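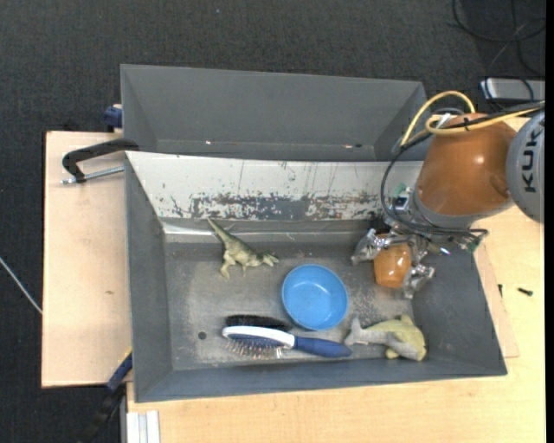
By Brahim Lahlou

FOR RELEASE: July 2026

Kilow opens its lost-property bins to anyone who would like their dinosaur back

Kilow, the company that collects, stores and in most cases fails to return the things people leave behind at pools, bus depots and family restaurants, will put its unclaimed stock on public view for 18 days this summer at its Belhaj Street warehouse. Entry is free. Leaving with more than you came in with is encouraged.

The company is currently holding 600 items. Of these, 211 are toys, a figure that surprised management and no parent who has been told about it. Another 86 are filed under "grooming," a category that takes in hairbrushes, combs and one electric beard trimmer that still switches itself on from time to time.

The rest is bowls, mostly. Kilow has no firm theory about the bowls.

Items will be shown the way they are kept, which is to say in gray bins on wooden tables, in no order that a librarian would approve of. A green dinosaur may share its quarters with a bright blue bowl, a blue and white hairbrush and a toy shark. Visitors hoping for glass cases and soft lighting should adjust their plans. The bins have seen years of service and the paint on some of them has given up in places. They are not for sale, though we have been asked.

"People assume that if a thing was cheap, its owner has stopped looking for it," said Tatsuya Takeda, head of returns at Kilow. "Then you get a four-page letter about a shark."

To claim an item, describe it to the desk before you look in the bins. The description doesn't have to be good. "Green, with a tail" will get you a fair hearing in the dinosaur line, where competition is light. Hairbrush owners should be ready to say whether theirs has bristles, pins or both, as feelings on this run higher than you might think.

Anything still here when the doors close will be cleaned and passed to Brostumon, the secondhand shop next door, which has agreed to take the lot -- bowls included, after some discussion. Brostumon will sell what it can until November. What happens to the bowls after that is a matter for Brostumon.

A searchable list of everything in the bins is being put together with the local software firm Futik. It can already tell a brush from a comb and is making progress on dinosaurs.

Press visits can be arranged through Brahim Lahlou at the Kilow front desk. Please bring a pen. We have plenty, but they belong to other people.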